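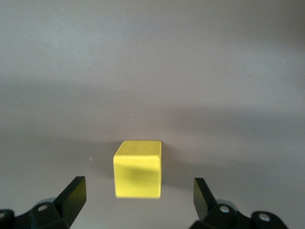
Check the finger screws before the calibration

Most setup sheets for small two-finger grippers start with the camera. Ours at Brineck did until February. I think the order is wrong, and the Westamano cell is my argument.

The wrist camera on that cell looks down between the fingers at a slight angle, so both finger plates and the bracket screws behind them are always in view. A small yellow block on plain grey is enough of a target. If the block sits nearer the left plate than the right, there are two possible causes: the arm is off, or a finger has moved on its bracket. Recalibrating the arm will hide the second cause for a while. It will not cure it.

My proposed order is as follows. Put a witness mark on each bracket screw. Open the gripper fully and compare the two plates with the stored picture. Close on a gauge block and read the gap at both tips. Only then run the camera routine, which takes 18 minutes on our controller and 22 on the older one at Emden. Repeat the finger check every 300 cycles during the first week.

The background matters less than people claim. Soft shadow across a matt surface is tolerable. Glossy wood is harder, as the grain gives strong edges and the varnish gives pale patches where it catches the light. I would still test against it, with the gripper open and the threshold left alone, before signing the sheet.

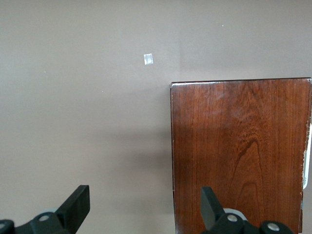 Bogumił Bielecka disagrees about the interval. On the Wieczorek cell the screws were checked every 300 cycles and the marks never shifted, so the stops cost more than they saved; once per shift would do. I accept that for a cell that has settled. For the first week I would keep the shorter interval.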